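# Allbridge Toy Library: notes from the Thursday get-together

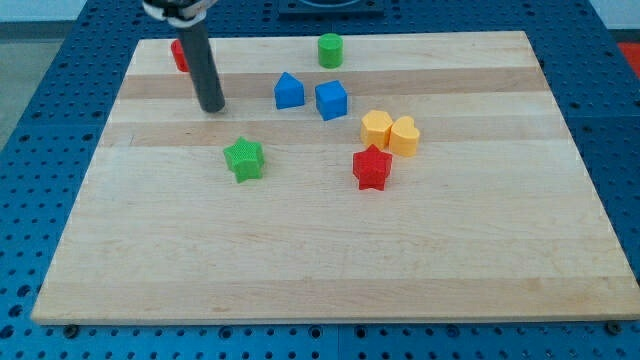

*Blocks on the maple board, blue pegboard table underneath.*

Jozefína asked me to do the minutes again, so you're getting them in my usual style (long, sorry, with tea breaks). We met at Allbridge in the back room, started at ten past seven and were meant to be out by half eight. We were out by nine, so I'm calling that a good one!

**There:** Jozefína Beneš (chair), Ching-wen Yu, Parveen, Old Martin, New Martin, Sorcha, and me, Bettina, writing.
**Couldn't make it:** Dilys, who has the builders in, and Rhodri, who sent a message during item 2 asking if it was tonight.

## 1. Last time's minutes

Agreed, with one change. I'd written that Sorcha offered to wash all the dressing-up clothes. Sorcha says she offered to wash the capes. Changed to capes. The rest of the dressing-up clothes are still in the blue bags by the radiator and need a home, so if you have a big machine and a free afternoon, please shout.

## 2. The block sets

This was the main thing and it took up most of the evening. We've been given the go-ahead to put together proper block sets for lending out, and we had to decide what goes in one.

Ching-wen had set a few out on the maple board, and we all stood round it for far longer than we'd planned, because it's very hard to look at blocks and not start building. She wants a mixture of shapes in every set. Cubes on their own are fine for towers, but the little blue house-shaped one is what the children go for first at the Saturday session, and she thinks each set ought to have at least one block with a pointed top. New Martin said his two would fight over it. Ching-wen said then they'd better have two. I think we're all agreed on two.

We talked about cylinders next. The green one stands up nicely on its end, but Parveen worries about cylinders rolling off under sofas and never being seen again (she lost one from her own set in June and found it inside a boot). Old Martin said that's half the fun of a cylinder. We're keeping cylinders.

Then colour. We've got red, blue, green and yellow, and there was quite a bit of chat about whether sets should be sorted by colour or mixed up. Points made, more or less in order:

- Sorcha likes a whole set in one colour because it makes checking them back in so much quicker.
- Parveen thinks a box of only yellow blocks would be a bit sad to open.
- New Martin asked whether we could do mixed sets with a coloured dot on the box, and then couldn't say what the dot would be for.
- Jozefína said children sort by colour all by themselves if you give them a mixture, and it keeps them busy for ages.

We voted and mixed won, five to two. Sorcha would like it written down that she'll be the one doing the checking in. So written!

**Agreed:** mixed colours, mixed shapes, two house shapes per set, cylinders stay.
**To do:** Ching-wen to write out a list of what's in each set, to be glued inside the lid.

## 3. Boards to build on

A happy side effect of item 2. Everybody liked building on the maple board so much that we wondered about sending one out with every set. It's lovely and smooth, the darker stripes give you something to line things up with, and it's a good deal better than a carpet for anyone trying to build upwards.

Jozefína has been asking at Gatach, the kitchen shop that's closing its Dretby branch, and they have some cutting boards they'd let go cheaply. They don't all match. Old Martin was a bit put out by that and would prefer them the same size so they stack on the shelf. The rest of us don't mind. Sorcha did point out that a big board is heavy if you've come on the bus with a pushchair, which I hadn't thought of at all, and so we've settled on the board being an extra that you can borrow or leave.

We had a long wander off the subject here about oiling. Parveen oils hers at home with the stuff you buy for worktops. Ching-wen doesn't want anything on a toy board that we can't vouch for, given that the under-twos will be licking it. We'll leave them plain and wipe them with a damp cloth, and no one is to put one through a dishwasher (Rhodri, this one's for you).

**To do:** Jozefína to go to Gatach before they shut and pick the flattest ones. Old Martin to go with her and bring a tape measure if it makes him feel better.

## 4. Money

Fairly quick. We have £800 in the pot, and £180 of that is already spoken for by the new shelving. Jozefína suggested setting aside £200 for blocks, boards and boxes together, and that went through without any fuss.

Sorcha asked whether that included labels. It does now.

New Martin wanted to know if we could also get a proper till roll printer. We've said we'll think about it after the summer, by which I mean we'd all like him to stop asking.

## 5. Boxes, bags or what?

I'd really hoped to get through this in five minutes. We have cardboard boxes at the moment and they've gone soft at the corners. The choices are drawstring bags or plastic boxes with clip lids.

Bags are nicer to carry and Parveen would sew them. Boxes stack, you can glue the list in the lid (see item 2, where we'd already decided there would be a lid, as Ching-wen kept reminding us), and they don't spill in the boot of a car. Parveen then very kindly said she'd rather not sew 19 bags anyway, now she came to think about it, and that was that. Boxes it is.

Ó Gríofa on the high street do a clip box that Old Martin swears by for his seed packets. He'll bring one along next time and we'll see whether a set fits in it with the lid shut. If it doesn't, we go up a size.

**To do:** Old Martin to bring a box, empty of seeds please.

## 6. Cleaning what comes back

We agreed on the following for blocks, and I've promised to type it up large for the wall:

1. Tip everything out and check it against the list in the lid.
2. Wipe each block with a cloth wrung out in warm soapy water.
3. Leave them on a tea towel overnight.
4. Put anything chipped or splintery in the mending tray, not back in the box.
5. Write missing pieces in the red book.

There was some talk of charging for missing blocks. We aren't going to. Things get lost, most people bring them back in the end, and Jozefína doesn't want to be chasing anybody's mum over a cube. If a set drops below what makes it worth lending, we'll put two sets together and carry on.

## 7. The open afternoon

Ching-wen would like a building table for the open afternoon, with blocks out for anyone to have a go. We all said yes straight away. The pegboard table would do nicely, with a board laid on it so small pieces have something flat to stand on and nobody spends the afternoon poking things into the holes. (They will anyway. I did it myself during item 4.)

Sorcha offered to sit with the table for the first hour, and I'll do the second. We need someone for the third. New Martin looked at his shoes, so I've pencilled him in.

Cakes: Parveen, lemon. Jozefína, something with poppy seeds. Everyone else, whatever you can manage, but put a note on it if there are nuts in.

## 8. Anything else

- The key to the side door is sticking again. Lift the handle as you turn it.
- Whoever took home the wooden train with the missing funnel, could we have it back? Old Martin has made a funnel.
- Dilys asked by text if the jigsaws are being counted this month. They aren't. We still remember last time.
- Sorcha has a cousin with a box of old dominoes going spare. We said yes please.
- The kettle is fine, it just needs switching on at the wall.

## Next time

Same place, seven o'clock, and please come at seven. Bring your own mug, as the cupboard is down to the chipped ones. I'll send the date round once Jozefína has heard back about the room.

*Minutes by Bettina. If I've got you wrong, tell me before the next one and I'll fix it.*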